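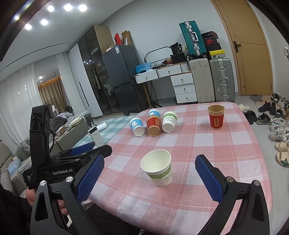
*Fig. 3 — Gobelets en papier sur la nappe à carreaux, avant le tri.*

## 3. Ranger et préparer les gobelets

Cette section concerne les gobelets en papier mis à disposition dans le logement Ladano. Elle s'applique après un goûter ou un repas pris à la table du séjour. Pour la vaisselle en verre, voir la section 2.

### 3.1 Trier

1. Retirez de la table les assiettes, les serviettes et les restes. Laissez la nappe en place.
2. Redressez un par un les gobelets couchés. Videz dans l'évier ceux qui contiennent encore du liquide.
3. Regardez l'intérieur de chaque gobelet. S'il est taché, ou si le bord est ramolli, jetez-le.
4. Regroupez les gobelets restants par décor : les bleus au lapin, les rouges, les blancs à feuillage vert.

> **Attention** — Ne remettez jamais un gobelet utilisé avec les neufs, même rincé. Le carton garde l'humidité et la pile entière finit par se déformer.

### 3.2 Empiler

1. Prenez le gobelet par le milieu, sans serrer. Le papier marque vite et un gobelet pincé ne s'emboîte plus correctement.
2. Posez le premier gobelet debout, ouverture vers le haut.
3. Emboîtez les suivants du même décor sans forcer. Ne mélangez pas les modèles : les diamètres sont différents.
4. Rangez les piles dans le placard, à l'abri de la vapeur.

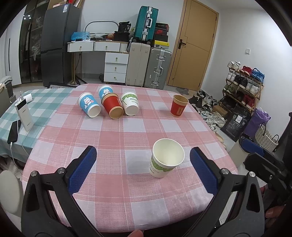

Si vous préparez la table pour d'autres personnes, sortez seulement le nombre de gobelets nécessaire et placez-les debout, à bonne distance du bord. Les modèles au lapin sont prévus pour les enfants. Les rouges et les blancs conviennent à tout le monde.

> **Remarque** — Gardez les téléphones, les câbles et les batteries externes à l'écart des boissons. Un câble qui pend le long de la table s'accroche facilement ; débranchez-le avant de servir.

### 3.3 Nettoyer la nappe

1. Secouez les miettes au-dessus de la poubelle.
2. Passez une éponge humide, puis un chiffon sec. Pas de produit javellisé.
3. Si une tache reste, lavez la nappe seule à basse température et faites-la sécher à plat — le sèche-linge est à éviter.

### 3.4 Réassort

Quand il reste moins de 2 piles dans le placard, écrivez à Wiebke Pfeiffer en précisant le décor manquant. Les gobelets au lapin ne sont plus commandés depuis juillet ; ils seront remplacés par le modèle blanc une fois le stock épuisé.

Section relue par Dima Daher, 2019-08-16.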